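Zollow opens its hand-teaching library to small workshops this November

Briltdale, for immediate release

I've been writing bits of news for Zollow since we were three people and a kettle, and I don't think I've ever been this pleased to send one out! From November, any small workshop or college can borrow from our Drinora library: 2,739 short recordings of everyday jobs, each one shown by a person with a gripper in the hand (no code, no joystick, no week of training first).

Most of it is tidying, sorting and clearing up, done in ordinary rooms on ordinary tables, because that's where we'd like robots to be some use.

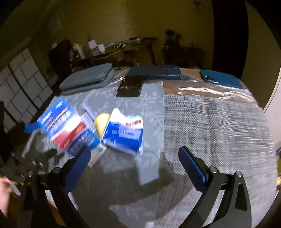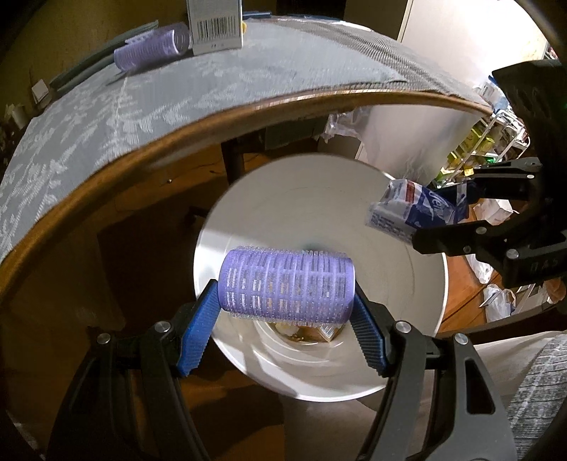
We've kept the untidy takes in as well. 501 of the recordings have a fumble or a second go in them, and our training team fought hard for those, so please don't write in to tell us about them. Another 428 use two grippers at once, which takes a bit of practice (I was hopeless at it).

Sastry, our partner on the software side, has built the viewer, and it runs on a fairly old laptop. Borrowing is free for the first 3 months.

We're holding an open morning at the Briltdale workshop on Saturday from ten. Come and have a go with the grippers, and bring something awkward to pick up. Press are welcome from half past nine, and the Zollow press desk will happily sort out parking.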